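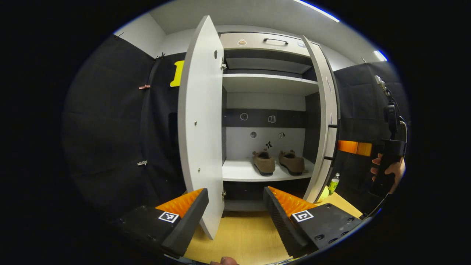
How to check a handheld-gripper result before you believe it

A paper or a blog post tells you that a policy trained on demonstrations from handheld grippers can open a cabinet, put a pair of shoes on the shelf and close the doors again. The success rate is 92 per cent. Before you spend a summer trying to build on it, work through the steps below. They need a spreadsheet and a few evenings, and no robot until step 5.

I wrote the first version after trying to reproduce the Bataineh baseline on a toy cabinet task. I didn't manage it, and I'm still not certain whose fault that was.

Step 1. Find out what was counted

Look for the number of trials behind the percentage. If you can't find it, write to the authors. Then ask what ended a trial. In some write-ups a door left ajar is a success and in others it's a failure, and the two can't share a table. Ask as well whether a person was allowed to nudge the object back to its starting place partway through. That gets left out more often than it should.

Step 2. Sort the demonstrations by hand

Open the raw set and watch it. All of it, if you can bear to. Ours had 848 demonstrations, and after sorting we kept 503. The rest had lost tracking, or the wrist view was blocked at the moment of contact, or the person holding the gripper changed their mind halfway and went for the other shoe. The automatic filter in Foluvness had passed nearly all of these.

Write down your reason for every one you drop. If you only keep the ones that look tidy, you are teaching the policy that nothing ever goes wrong, and it will have no idea what to do when a shoe tips over.

Step 3. Look for shortcuts in the background

A cabinet with stickers on it is a very easy thing for a network to recognise. So is a table that never moves, with the same bottle standing in the same spot. Black curtains keep the rest of the room out of shot, and I use them too, but they also mean the policy has never seen a room.

Two cheap tests:

Blank out the middle of each image, so that the shelf and the shoes are gone, and train again. If the predicted motions on held-out demonstrations are still good, the model is reading position from the surroundings.

Split by session, never by clip. Clips from one session share lighting, table position and the habits of whoever was holding the grippers. A random split puts near copies on both sides and the validation curve looks lovely.

Step 4. Check the timing between the two hands

With two grippers there are two clocks. Tap the jaws together at the start of each recording and find the tap in both streams. Ours drifted apart over a long session, and the Kolturent sync script reported no error at all – it only compares the first timestamp. Tap again at the end.

Step 5. Run it on the arm, and fix the plan first

Decide on 30 starting positions before you run anything, mark them on the table and number them. Run each one once. No warm-up runs that turn into real runs because they went well.

Ilze Sproģis suggested having one person place the shoes and a different person score the video afterwards, without being told which checkpoint was running. I thought this was fussy. We then scored the same videos both ways and my own scores were the kinder ones, so now we do it her way.

Step 6. Report the dull parts

Give the trial count, the drop list, the split and the failures by type. "Missed the handle" and "dropped the shoe" are different problems and want different fixes. If you used a pretrained encoder such as Jokidico, say which version, and say what happened without it.

I'd like handheld collection to be as good as people claim. It is certainly quicker than teleoperation, at least in my hands. What I haven't seen yet is a cabinet result that holds up when somebody swaps the cabinet – if you have one, with the trial list attached, please send it over.

Last changed 10/05/2021: step 4 now says to tap at both ends.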